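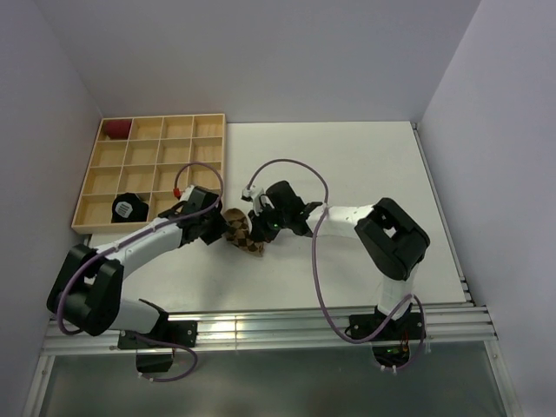 Kekow charity walk brings in £3,470 for children's bowls

2 Jun 2023

The annual sponsored walk at Kekow has raised £3,470 towards junior coaching at the town's bowls club, with 256 people completing one of the two routes around the reservoir.

The longer route, nine miles by way of Vostine Woods, was shortened slightly after a footbridge near the sluice was closed for repairs. Walkers were sent along the farm track instead and rejoined the usual path at the car park. The shorter route of four miles was unchanged.

Niloufar Hassanpour, who took over as organiser in November, said entries were up on last year even though the start had been moved forward by an hour.

"We wanted families back in time for lunch, and most of them were," she said. "The queue at the registration table was longer than I would have liked. We will have a second table next time."

Domingo Godoy was first home on the long route, although the event is not timed and there is no prize for finishing early. He walked with his brother-in-law and two dogs. Rui Barreto collected the most in sponsorship for the second year running and was given the Aravena Cup, which he will keep until next summer. A raffle was held in the clubhouse afterwards, with a hamper, a set of junior bowls and a voucher for the garden centre among the prizes. One prize, on a green ticket numbered 469, has still not been claimed. The holder can pick it up from the clubhouse bar on any evening the green is open. 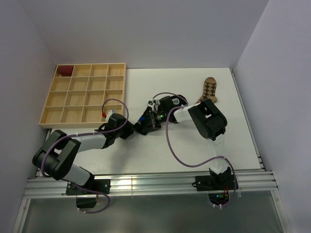

An argyle sock and a wooden tray with sixteen compartments.

The money will pay for a qualified coach for the under-14s through to the end of the season, as well as smaller bowls for the youngest players, who have been sharing a single set. Lautaro Escobar, the club's junior captain, said there were now enough children coming along to put out two teams — something the club last managed six years ago.

"They turn up early and they don't want to go home," he said. "The trouble has been that we didn't have enough kit for them all to play at once."

Any money left over will go towards new gutters on the equipment shed.

Sponsors who have not yet paid can hand their money in at the clubhouse or at Astix Cycles in Mill Street, where Benjamín Farías is holding spare envelopes. Forms should be returned with the money, even if some of the pledges are still to come in.

A lost property box is also at the clubhouse. It holds a child's blue waterproof, a pair of reading glasses and a walking pole with a cork handle.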